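Water bill says I used 3000 gallons while I was away. How?

posted by brullcombe_renter

I was gone most of August and came home to a bill from Verbruggen Water for 3000 gallons. My normal month is 638. Unless the houseplants have been throwing pool parties, I can't explain it. No puddles, no drips, no wet spot in the yard. Do I call them, or find the leak first?

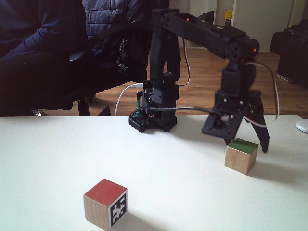
The meter is in a box by the curb with a lid I can barely lift, and I don't know what I'm supposed to look at once I'm in there.

hardwater_hank
It's the toilet. It's always the toilet. Put food coloring in the tank, go away for half an hour, don't flush. If the bowl changes color, you need a flapper. A bad one can lose 200 gallons a day without making a sound, and mine did for a whole winter while I blamed my teenager.

If the bowl stays clear, shut off everything in the house and look at the meter. There's usually a little triangle or star on the dial. If it's spinning, water is going somewhere.
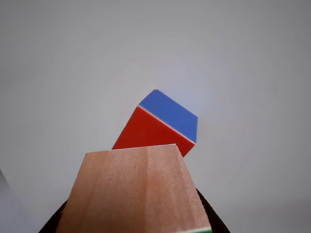

Brarau Neighbors Home Repair Club | Plumbing & Water

clivau_street
What Hank said, but call them too. Ask if the reading was estimated. I fought my bill for 2 months before I spotted the tiny "E" next to the number. They fixed it and sent me a credit, which I have framed in my heart.

leftylou
move somewhere with a well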